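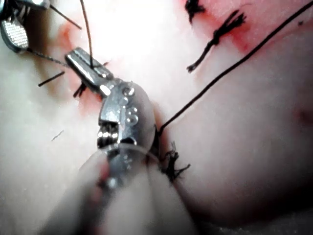 October 29, 2024

Quick one, long day. Finally have numbers on the wrist camera thing so writing them down before I forget what I did.

Background for anyone who skipped the last post: the policy picks up suture thread, pulls it through, sets up for the throw. Trained on 607 demos, nearly all of them driven by Nahuel Ojeda, who is much better at this than me. The old version (Bravo) only got the overhead stereo view. The new one (Jurnero, don't ask, naming is not my job) gets overhead plus the wrist views. Same demos, same network size, same training budget. Only the inputs change.

Result: 21 attempts each, same start poses. Bravo finished 7. Jurnero finished 15. I was expecting a bump, not double.

Caveat before anyone emails me – 21 is small. I know. Pads cost money and every attempt uses some of the surface. Anum Janjua wants a second round on fresh ones before we say anything in a writeup and she's right.

What I think is going on. From overhead, black thread on a pale pad is easy right up until the instrument is on top of it, then you're guessing. The old policy would close the jaws next to the thread and carry on like it had it. From the wrist you get the jaw and the thread together, up close, and you can tell a grasp from a near miss. Most of the time anyway.

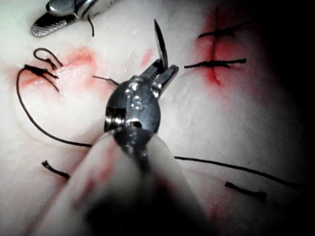 Where it still fails, mostly, is old thread. A used pad has knots and cut tails and long loose strands all over it, and the policy goes for whichever strand is nearest. Three of the six failures were that. It grabbed a leftover, pulled, nothing useful happened. Two were the shaft blocking the view at a bad moment. The last one I have watched maybe ten times and still dont know.

I tried masking out the old knots with the Murkitance segmenter. Works on stills, flickers like crazy on video, the red smears confuse it – and the shiny metal doesn't help. Dropped it after an afternoon. Might come back to it.

Other thing I tried: cropping the wrist view tight around the jaw tip. Worse! Lost the rest of the strand, so it had no idea which way the thread was running. Full view stays.

Also the near stuff is always blurry because of where the lens sits, and I worried about that for weeks. Trained one run with the bottom part blacked out. No diffrence that I could see, so leaving it alone.

Next up is the same comparison on clean pads, then messy pads only, so the leftover thread problem gets its own number. Nahuel is recording more demos with clutter on purpose. Diltico has the spare grasper and I need it back before then, so if you're reading this, check your mail please.

Plots when I get to them.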